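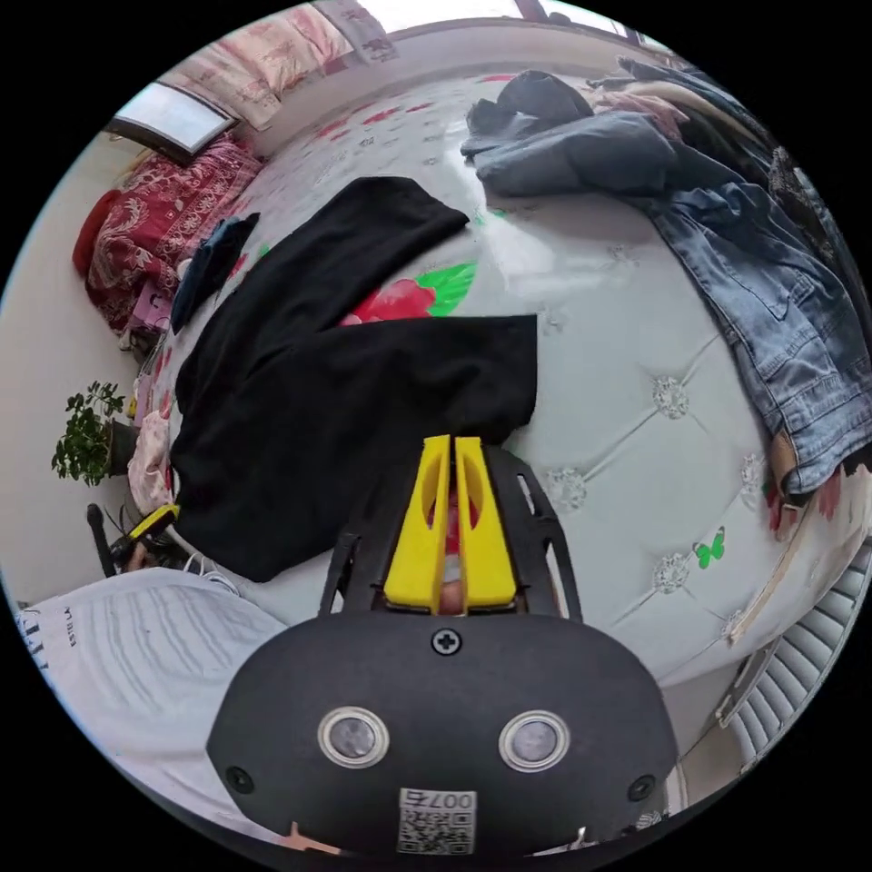 Emmanuel Makori wants to know who signs off a fold once the Sandero cell is doing it. At the tables it was always the person who folded. If a stack came back from a customer, you went to the station number on the slip and asked. He doesn't want his people's numbers on slips for stacks they never touched, and I agree with him.

14 March 2021
Folding notes, Jotmont, Civport site

Writing this up on a Sunday so it's ready before the shift meeting.

State of things: Sandero is taking towels and flat linen on line 2 by itself. Personal clothing is still by hand, all of it. The demonstration set for clothing is at 2320 episodes, done with the hand-held grippers. I threw out 144 of those after going through the recordings, mostly ones where the operator let go of one gripper and finished with fingers. Everyone does it. You have a sleeve nearly right and the free hand comes in before you think about it.

Dark garments are the worst part of the set. Black on black, the edge of a sleeve disappears into the body of the garment. An experienced folder finds it by feel, and there's no feel through the grippers, or not enough. Meinrad says he shakes the piece once, lays it down and looks for where it bunches. I've written that into the instruction sheet as a step. It was never on any sheet before, he just did it. 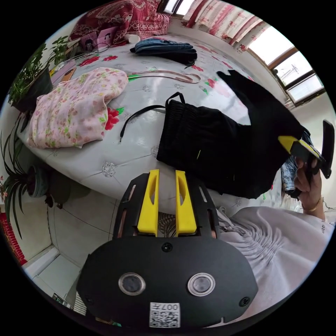
The other thing Meinrad does is deal with cords first. Anything with a drawstring, he gets the cord out to one side before he makes the first fold, so it doesn't end up inside and leave a lump. The old training sheet says "tuck cords," with no more than that. Three of the newer people tuck them at the end, and their recordings don't match his. For training the cell we need one way. I picked his. Two people were unhappy with that, and one said so in the meeting, which I'd rather have than not.

Pace: a shift of demonstrations is slower than a shift of folding, and people feel it. The bonus was on pieces per hour. We changed it in the fall to a flat rate for demonstration hours, but the board by the time clock still shows pieces, so anyone on grippers looks like they're at the bottom. Asked for the board to be switched off or changed. No answer yet.

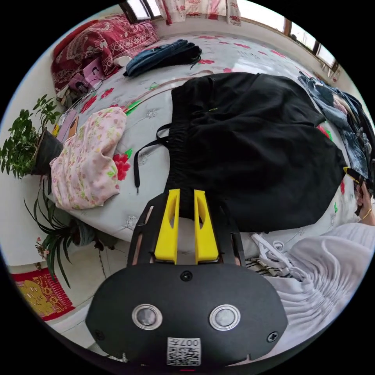 Waistband toward the fingers, cord laid out to the left.

On pants and skirts I want that starting position every time until we have enough of them. After that we can start mixing it up. Gowda (they do the labeling for us) asked for a fixed marker at the start of each episode, and I said the waistband facing the operator could be the marker. They'll try it on the next batch.

Wrists. Two people have complained. Squeezing the grippers is a different motion from folding and it's all in the thumb and the forearm. Limit is now six minutes of gripping, then put them down and sort. Emmanuel wanted a shorter limit and may turn out to be right — we'll look at it again in April. Long sessions also give bad recordings, so there's no conflict there between what the people need and what the data needs.
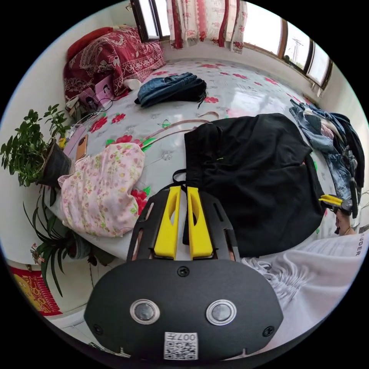

Sorting will stay with people for a long while, and I think that's where most of the hours go once the cell can fold clothing. A mixed load has to be pulled apart before any machine sees it. Put the denim off to the side, as it is there over on the right toward the windows, and keep a soft print like the pink floral well clear of the piece you're working on. When a second garment touches the first, the recording often ends with both of them in the jaws. A folder at the tables would flick the extra one away without noticing. I've asked for a person at the infeed for the whole of the clothing trial, on folder's pay grade. The first version of the plan had it at a lower grade and called it "loading." It's more than loading.

Back to Emmanuel's question. Proposal for now: the slip for a Sandero stack carries the cell number only, and complaints come to me. The person at the infeed can stop the cell and doesn't have to give a reason. We log the stop, not the name. If that holds up we keep it.

Head count, since people will ask. There are 12 on folding today. I was told none of them are being let go this year. I've asked for that in writing so I can pin it up, and I'm not going to repeat it on the floor until I have the paper.

To do:
- new instruction sheet with the shake step and the cords-first step
- chase the pieces board
- more dark garments, light sheet underneath
- show Meinrad his own recordings, he asked to see them
- Gowda: waistband marker, check their first batch myself
- thicker grip sleeves for small hands

Recent entries
Line 2 towels, stops and jams
Grippers: cleaning and charging
Why the corner fold was dropped
Notes from the night shift

4 comments · Shared 6 times

Jotmont folding notebook, Civport. Questions to the shift office. Back to top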